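Open day at Stosirer, second visit

Friday I drove out to Stosirer again for their September open day. Doors at 15:00, a short talk by Mieke Verstraete on data formats, then the stations. I skipped the arm demo, having seen it in spring, and spent my time on the hand-held grippers. The current model is called Brullden. It records finger opening and wrist pose, and the operator supplies the arm.

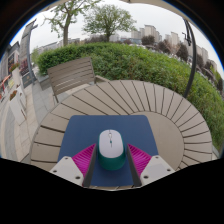

My interest is in grasp width on small curved objects. I asked Neville Lightfoot how they choose test items, and he said anything people move daily and that has no flat parallel sides. The mouse is a fair pick. With the magenta pads on either side of the shell and only a narrow strip of the blue mouse pad showing next to each, there is not much room for lateral error. The ribs on the pads are fine and parallel, and I would like to see friction numbers for them on smooth plastic. Lightfoot had none to hand.

The demo set they handed out has 222 recordings. Verstraete replayed 22 of them on a laptop, and the width signal looked clean apart from a small step at closure, which she put down to filtering. I am less sure. My own Trasberg rig shows the same step with the filter off.

I have asked for the raw logs.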